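Playback test notebook, Wynne office
Thursday, morning session

Purpose: to establish whether the Wodelon streaming application holds a 4K picture on the Trareck set-top box when the second profile is in use. The previous entry covered the first profile only and should be read before this one.

The box was restored to factory settings and connected by cable. The catalogue loaded with 3,142 titles, against the 3,000 stated in the supplier's release note. The difference has been referred to Pistberg, who maintain the listing. No title was missing from our own test list.

Six films were played from the start. Four held 4K throughout. Two dropped to HD shortly after the opening credits and did not recover until playback was stopped and resumed. Both carry the older subtitle format. Subtitles were then switched off and the same two films repeated, with the same result, so the format is not considered the cause at present.

09.40: menu response slow after the box had been left on standby. Not reproduced.

Regional settings were left at United Kingdom. The overseas catalogues are outside this entry and will be tested once accounts have been issued.

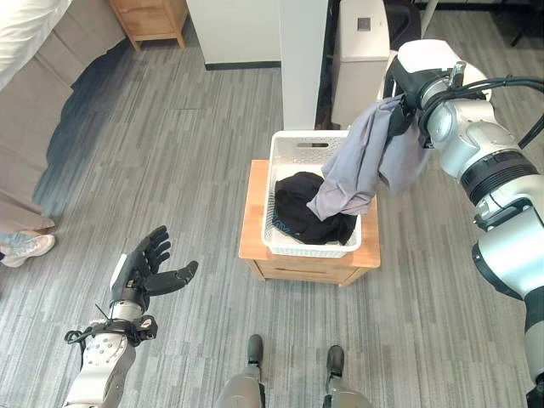 Entered by: Playback Testing, Wynne
Filed under: Streaming / Set-top boxes

Outstanding: repeat the two failed films over the wireless connection; obtain the bit rate log from Wodelon; confirm with Pistberg which catalogue figure is to be quoted. The box is to remain on its present software until the log has been received.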